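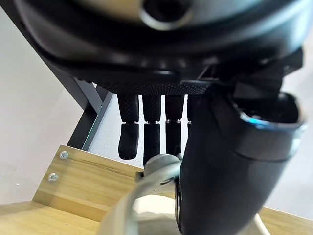
The four-fingered hand and thumb at close range, during the household tasks session.

Report of a Visit to the Summer Robotics Course, Arnside Technical School
2 August 2026
Prepared for the Partanen Education Fund by Ylva Holmgren

The Fund was invited to attend the closing day of the summer robotics course at Arnside. The delegation consisted of the undersigned and Mr. Heikki Väisänen. We were received by the course leader, Mr. Eero Hämäläinen, and spent the morning with the students and the early afternoon with the teaching staff. The Fund has supported the course for 2 years, and this was our first visit while classes were in session.

The course is open to students in their final two years of school. This summer 30 students were enrolled, divided into project groups that remain together for the full term. Each group selects one ordinary household task and prepares a two-armed robot to carry it out. The staff approve the task at the start and do not permit a change after the first review. Mr. Hämäläinen explained that earlier classes had lost much of their time to changing plans.

We were shown the work of the group named Jirow, which had chosen the tidying of footwear. Their station is arranged as a corner of a living room, with a carpet, an armchair and a wooden shoe rack. The students consider slippers a demanding choice. The shape is irregular, the heel is open, and a hand that closes in the wrong place will push the slipper along the shelf before it has a hold. The group's rules require that each pair be set side by side with the toes toward the back of the rack.
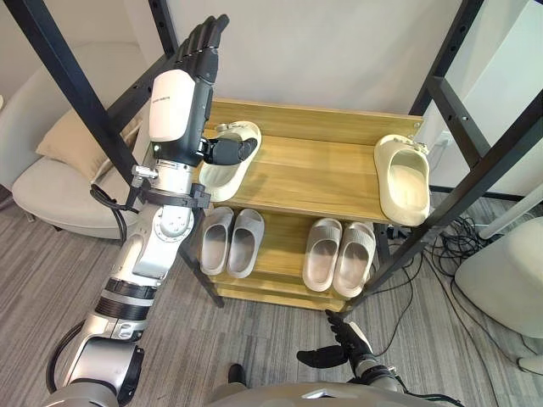 Joonas Kauppinen, who spoke for the group, told us that the upper shelf had taken up most of the final week. The arm must reach higher there, and the thumb has to come in along the side of the slipper without striking the raised panel at the rear. The lower shelf had been settled earlier in the term. He presented the group's logbook, in which each attempt is entered with the starting position of the slippers and a brief remark by the student at the controls. The entries were candid, and several pages had been corrected by other members of the group.

The second group we met, Dresudora, is preparing the folding of hand towels. Its members were occupied with their written report, and we discussed their plans with Mr. Valtteri Hirvonen, who teaches the programming classes. In his view the students arrive with a fair command of code and very little practice in measuring. He has moved the lessons on measurement to the first week and intends to keep them there.

The staff raised two matters with us. The first concerns time at the robot, which is at present assigned in blocks of 9 minutes on busy days. Students find this too short to complete a careful series of attempts. The second concerns the workshop, which closes to the course at 11 on Saturdays. The school has been asked to extend these hours.

We recommend that support be continued on the present terms and that the request for longer workshop hours be endorsed in writing. A further visit is proposed for November, when the groups will present their work to parents. Mr. Väisänen will make the arrangements with the school office.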